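Home | Newsroom | Research | Programs | Contact

Print this page | E-mail this page

Short Walks After Dinner Linked to Better Sleep in Older Adults, Rollton Study Finds

Adults over 60 who took a short walk after their evening meal fell asleep faster and woke up less often than those who did not, according to a new study from the Rollton Center for Sleep and Activity. The walkers also reported feeling more rested in the morning.

The study followed 142 adults through one fall and winter. None of them exercised regularly when they signed up. Half were asked to walk for 20 minutes within an hour of finishing dinner, at least five evenings a week. The other half kept to their usual routine. Everyone wore a wrist monitor at night and filled out a short sleep diary each morning.

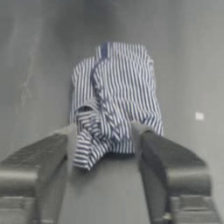

Participants were free to choose their own route and pace, and the study team set few rules beyond the timing of the walk. Most walked in their own neighborhoods, and a smaller group used an indoor track on cold nights. No special gear was needed. A lightweight shirt with narrow blue and white stripes, the kind many people already have in a drawer, does as well for a 20-minute walk as anything sold for running. The center did ask participants to wear shoes with a firm sole and to carry a light after dark.

By the end of the study, those in the walking group were falling asleep 11 minutes sooner than they had at the start. They also woke up fewer times during the night. The comparison group showed little change in either measure. Total time in bed stayed nearly the same for both groups, which suggests that the walkers were sleeping for more of the time they spent lying down.

The benefit did not depend on speed. People who strolled did nearly as well as people who walked briskly. Regularity mattered more -- those who walked five or more evenings a week had larger gains than those who managed two or three.

Walks taken right before bed did not show the same effect. Participants who put off their walk until the last hour of the evening took as long to fall asleep as they had before the study began. The center recommends finishing any evening walk at least 2 hours before bedtime.

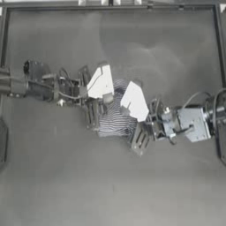
ROLLTON -- September -- Based on these results, the Rollton Center for Sleep and Activity will open a free evening walking program to adults in the area. The program is called Stasura and has room for 700 people in its first season.

Stasura groups will meet at 6:30 p.m. at the Conceição Park pavilion and at the Rollton indoor track. Each group will have a trained leader and will walk for 20 minutes at a pace that allows easy conversation. An extra group will meet on Sunday for people who work weekday evenings. Walkers who use a cane or a walker are welcome, and the park loop is paved and level for its full length.

Those who join will be given a paper sleep diary like the one used in the study. Keeping the diary is optional. Participants who want to share their entries with the center can sign a consent form at their first walk. Names and addresses will be removed before any entries are reviewed.

The program is paid for by a grant from the Rullent Fund, which also covered the cost of the study. The fund had no part in collecting or reviewing the data. The grant will also pay for the printing of 2000 copies of a large-type booklet on evening activity and sleep. Copies will be available at the center's front desk and at both walking sites.

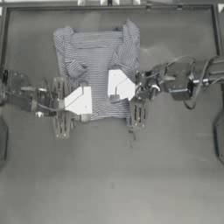 Striped shirt with the sleeves folded in.

The study had several limits. Participants volunteered for it and may have been more motivated than other adults their age. It did not include people with untreated sleep apnea or those who work night shifts. The sleep diaries relied on memory, although the wrist monitors showed a similar pattern. The center plans a second study that will include adults in their 40s and 50s and will compare walking with light stretching at home.

Adults who have chest pain, dizziness or trouble with balance should talk with a doctor before starting a walking routine. People who have had trouble sleeping for more than a month should also see a doctor, even if they feel that walking helps.

To sign up for Stasura or to ask for a booklet, stop by the center's front desk during business hours. Sign-up sheets will also be kept at both walking sites. There is no fee, and walkers may join at any point in the season.

About the Rollton Center for Sleep and Activity

The Rollton Center for Sleep and Activity studies how everyday movement affects rest in adults. It runs community classes and a sleep clinic and publishes its findings in plain language for the public.

Print this page | E-mail this page

Contact: Newsroom, Rollton Center for Sleep and Activity | Copyright Rollton Center for Sleep and Activity. All rights reserved. | Back to top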